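# Crayfish at your desk, and other ways to eat lunch

*November 2025*

I have eaten a lot of bad lunches at desks. Soup over a keyboard, a sandwich held in one hand while the other answered emails, a yoghurt with a fork (don't ask). So when my editor wanted something on the proper working lunch, I said yes before she'd got to the end of the sentence, and then I rang Hazem Benmoussa.

Hazem spent six years behind the counter at Figueiredo, the seafood place down by the old ferry steps, and these days he'll cook for any group of people who own a table. He has strong views on what belongs on one at midday. "Messy food," he told me on the phone. "If you can type while you're eating it, you're not having lunch." I wrote that on the back of an envelope and it's still on my fridge.

Crayfish it was, then. You can't type with crayfish. You can barely turn a page.

## First, clear the desk

I'm a terrible clearer. My method is to slide everything to one end and hope. Natanael Aguiar, who fits out small studios and workrooms for a living and has the tidy sort of mind that goes with it, has a much better one: get yourself a big desk mat. A large, dark one is the business. It gives you a place to eat that feels separate from the rest of the desk, it hides the odd splash, and when you've finished you can take the whole thing to the sink. Mine is a Jernska and has survived two curries and a beetroot.

"Leave the lamp and the tissues," Natanael says, "and lose everything else." I do like the lamp staying. An angled desk lamp over lunch in a dark month is nearly cosy, and you can swing the shade away when you want it out of your face. As for tissues, put the box at the back, where you can grab one at full stretch with your least horrible hand.

Then there's the matter of the bag. I used to carry takeaway in whatever was under the stairs, and I've had oil through the bottom of some very nice canvas. Now I'm a convert to the big, upright, square-shouldered kind with a liner in it. It stands on the end of the desk by itself, mouth open, and you unpack straight on to the mat.

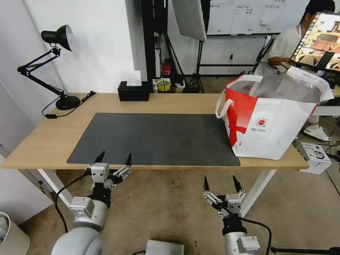 ## Then the good bit

Hazem's recipe isn't really a recipe, and he was a bit cagey about quantities, but I got the bones of it out of him. Big pan, far more salt than you think, dill if you're feeling northern, chillies and garlic if you're not. The crayfish go in at a hard boil and then sit in the liquor off the heat until they've taken on the flavour. He cools his overnight. I've tried it both ways and he's right, annoyingly — the ones eaten straight away taste mostly of hot water.

Buy them ready cooked if you'd rather. I pay £6 a head when I'm sharing with the office next door, and I don't feel remotely guilty about it. Frozen ones are fine too, as long as you let them thaw slowly in the fridge and give them a squeeze of lemon before they meet anyone.

Serve them in one bowl. Please, just one! Individual portions take all the fun out of it, and the rummaging is half of what you came for. A plain white bowl shows off that colour better than anything patterned, and plastic is perfectly all right (you'll be dropping shells about, after all).

And have bread. Something soft and plain, a round bun for preference, because the juices want somewhere to go. I keep mine in its bag until the last minute so it doesn't dry out. Crusty bread is lovely, but I've tried tearing a baguette with crayfish fingers and it ended up on the carpet.

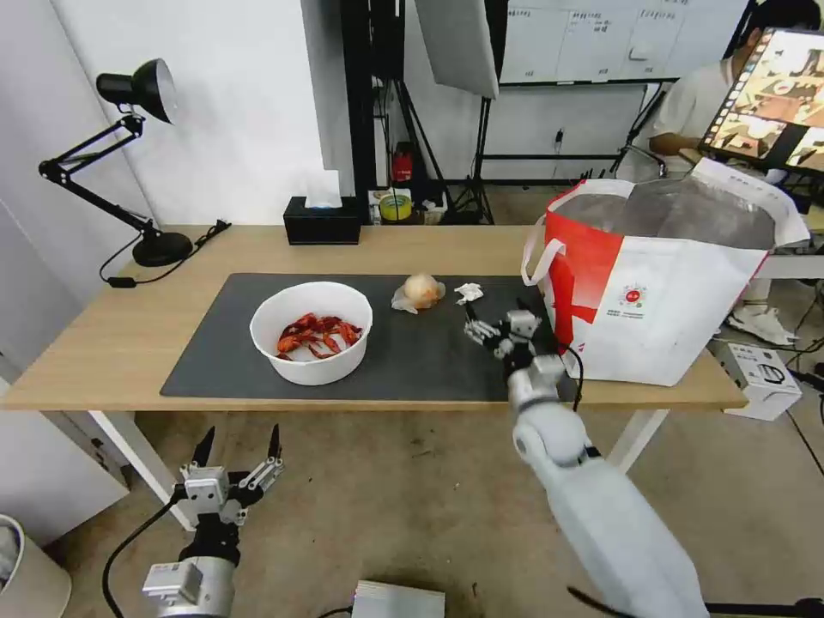 *Crayfish on the left, a round bun partly in its bag, and a crumpled tissue just beyond it.*

## How to eat the things

Twist the head from the tail. Pull, don't yank. Pinch the tail shell along the sides until it cracks, peel off the first ring or two, and the meat should come out in one piece. Run a thumbnail down the back to get rid of the dark thread. Claws are worth the bother on big ones and a waste of your afternoon on small ones, though Hazem does every single claw and will look at your pile of rejects with real sorrow.

Roll your sleeves up first. I forget this every time. I have a white shirt from Truluvmont that I've more or less given over to garlic butter, and Natanael, who also wears white to lunch, has never got so much as a speck on his. I've stopped sitting next to him.

You'll want a second bowl for shells, and you'll want to empty it the same day. I once left mine over a weekend in February with the heating on. We had the windows open until the Wednesday.
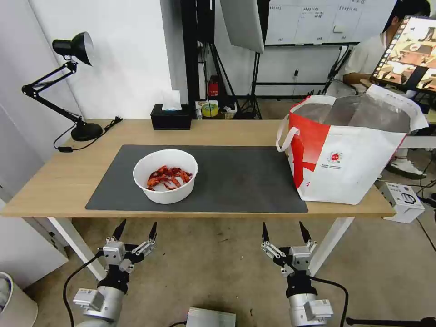
*One bowl, one big bag, and plenty of mat to spread out on.*

## What to drink, and what to do with the leftovers

Cold lager is traditional and not much help if you've a meeting at three. I've been having fizzy water with cucumber and a slug of the pickling vinegar from a jar of Pistau gherkins, which sounds grim and is wonderful. Hazem drinks black tea with everything, including this.

If there are any left, peel them while you're still mucky and put the tails in a tub. Next day they go in a bun with mayonnaise, a lot of pepper and some chopped dill. The shells will make you a very decent stock if you can face carrying them home. Double-bag them for the bus.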